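Testpersonen gesucht: Haushaltsaufgaben für das Übungspaket Drolik beschreiben und prüfen

Omex, Standort Brikum
Honorartätigkeit, befristet, vollständig von zu Hause aus möglich
Beginn: September

Drolik ist ein Softwarepaket, mit dem Betriebe und Hochschulen einen Roboterarm an Haushaltsaufgaben üben lassen, bevor sie ihn in einer echten Wohnung aufstellen. Es enthält simulierte Räume, eine Sammlung von Gegenständen und zu jedem Raum eine Liste von Aufträgen. Die aktuelle Ausgabe umfasst 219 Aufträge. Für die nächste suchen wir 42 Personen, die diese Aufträge lesen, ausprobieren und in verständliches Deutsch bringen.

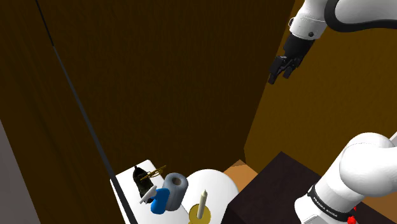 Seite zuletzt geändert: September, 14:20 Uhr (K. Macedo)

Worum es geht

Ein Auftrag ist ein kurzer Satz, etwa »Stell die Sprühflasche neben die Papierrolle« oder »Nimm die Kerze vom runden Tisch«. Solche Sätze stammen bisher überwiegend aus unserer Entwicklungsabteilung und klingen auch so. Kunden haben uns gemeldet, dass ihre Mitarbeiter dieselbe Sache ganz anders sagen würden. Manche Aufträge lassen außerdem offen, welcher Gegenstand gemeint ist oder wo er am Ende liegen soll.

Sie bekommen von uns einen Zugang zum Programm und arbeiten die Räume nacheinander durch. Gesteuert wird mit Maus und Tastatur. Einen eigenen Roboter brauchen Sie nicht.

Ihre Aufgaben

Sie lesen den vorhandenen Auftrag und führen ihn mit dem simulierten Arm aus.
Sie schreiben zwei eigene Fassungen, so wie Sie es zu einer Person in Ihrem Haushalt sagen würden.
Sie vermerken, wenn ein Auftrag mehrdeutig ist, wenn ein Gegenstand schwer zu erkennen ist oder wenn der Greifer ihn nicht erreicht.
Sie nehmen an zwei Videobesprechungen teil, einer zu Beginn und einer nach der Hälfte der Zeit.

Die Räume sind unterschiedlich aufwendig. Bei den Tischaufträgen geht es meist um Greifen und Abstellen. Im Bad liegen die Dinge auf verschiedenen Höhen, auf dem Spülkasten, auf dem Deckel und auf dem Boden, und der Blick auf den Gegenstand ist öfter verdeckt. Planen Sie dafür mehr Zeit ein. Wer mit einem Auftrag nicht weiterkommt, überspringt ihn mit einer kurzen Notiz. Übersprungene Aufträge werden genauso vergütet, sofern die Notiz den Grund nennt.

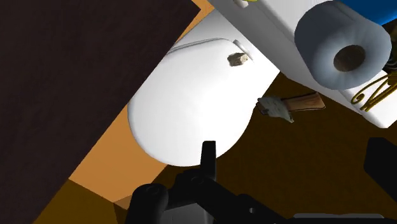
Badauftrag im Übungspaket Drolik: Greifer vor dem Toilettensitz, rechts daneben die Bürste am Boden.

Was Sie mitbringen

Deutsch auf muttersprachlichem Niveau. Dialekt und regionale Ausdrücke sind ausdrücklich erwünscht, geben Sie in der Bewerbung bitte an, woher Sie kommen.
Einen Rechner mit eigener Grafikkarte und eine stabile Internetverbindung. Tablets und Telefone werden nicht unterstützt.
Ein Mindestalter von 18 Jahren.
Die Bereitschaft, Fehler auch dann aufzuschreiben, wenn sie Ihnen klein vorkommen.

Vorkenntnisse in Robotik oder Programmierung sind nicht nötig. Etwa die Hälfte der Plätze vergeben wir an Personen, die beruflich mit Haushalt, Reinigung oder Pflege zu tun haben. Wer für Omex oder für unseren Vertriebspartner Bittencourt arbeitet, kann nicht teilnehmen.

Vergütung und Umfang

Der Umfang beträgt insgesamt 90 Stunden, die Sie sich frei einteilen. Das Honorar liegt bei 2000 Euro und wird in zwei Teilen ausgezahlt, der erste nach der zweiten Videobesprechung, der zweite nach Abgabe. Die Tätigkeit erfolgt auf Rechnung, um Steuern und Versicherung kümmern Sie sich selbst. Den Zugang zu Drolik können Sie nach Abschluss noch drei Monate lang privat nutzen.

Umgang mit Ihren Daten

Gespeichert werden Ihre Texte, Ihre Notizen und die Bewegungen des simulierten Arms. Kamera und Mikrofon Ihres Rechners werden während der Arbeit im Programm nicht verwendet. Ihre Formulierungen können in die verkaufte Ausgabe übernommen werden, Ihr Name erscheint dort nur auf Wunsch. Die Einzelheiten stehen im Vertrag, den Sie vor Beginn zugeschickt bekommen.

Bewerbung

Schicken Sie uns über das Kontaktformular einen kurzen Lebenslauf und drei Sätze, mit denen Sie jemanden bitten würden, Ihr Badezimmer aufzuräumen. Ein Anschreiben ist nicht erforderlich. Bitte nennen Sie auch Prozessor und Grafikkarte Ihres Rechners.

Fragen zum Ablauf beantwortet Kelly Macedo, Fragen zur Technik Esben Eyvindsson. Beide sind werktags von 9 bis 15 Uhr über die Zentrale in Brikum zu erreichen. Die Auswahl trifft Boris Skála, eine Zu- oder Absage bekommen Sie in jedem Fall schriftlich.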